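Visit report: Tustum hand tool workshop, July

I spent a morning at the Tustum workshop to see how they keep their hand-held grippers running. We use the same general type and go through finger pads faster than we would like, so the visit was mostly about upkeep. What follows comes from my notes, in the order of the tour.

Intake

Units come back from the field in a padded case with a paper card. The card carries the unit number, the date of the last pad change and a line for complaints. Most cards say "sticks" or "won't close square." The technician on the bench does not read the card until the first check is done, so that the complaint does not steer the inspection. The unit on the bench during our visit was 831, back for a stiff left linkage.

First check is by hand. The fingers are opened and closed nine times with no load. The bench tech feels for a catch near the end of travel, where grit tends to collect. After that the unit is closed on a strip of printer paper and the paper is pulled. If it slides out on one side, the pads are not meeting flat.

Pivots

The pivots take most of the bench time. Tustum had trouble early on with screws backing out and went to a medium thread locker, applied to the last few threads only. Too much of it creeps into the joint and makes the linkage drag, and this was the fault on 831. The fix was to pull the screw, clean the bore with a swab and alcohol, refit with a thin washer and set the torque again. They use a small preset driver from Szabo. Its setting is verified at the start of each shift against a test block, and the result goes in a notebook chained to the bench.

No oil is used on the linkages. They tried a light oil for one season and it picked up lint from towels and bedding. A dry film lubricant is now wiped on every 200 hours of use.

Pads

Pads are changed on hours or on appearance, whichever comes first. The limit is 782 hours, a number that came out of their own wear log. Glazing is the usual reason for an early change. A glazed pad still holds a rigid part well enough but lets thin cloth slip. Old pads are pried off with a nylon wedge, the seat is cleaned, and the new pad is pressed on and left overnight. Pads are always replaced as a pair.

Function check

A serviced unit gets a run on soft goods before it goes back in the case. Tustum does this in furnished rooms, on ordinary beds. 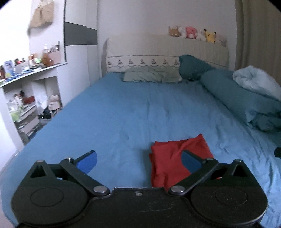

The bench fixture, built by Tornero, only closes on a steel gauge, and a unit can pass there and still do poorly on fabric. Thin cloth asks for even closing and for pads that reach the surface at the same moment. The results are entered in Hidero, their maintenance log, under the unit number. A unit that drops cloth goes back to the pivot step, even if the pads are new.

Scratches on the housing are left alone. Cracks are not, and any crack near a screw retires the body. Sound linkages from retired bodies are kept as spares in a labeled drawer.

To follow up on our side: order a preset driver, stop oiling the linkages, and start recording pad hours by unit. I also asked for the washer size, which they will send with the next shipment of pads.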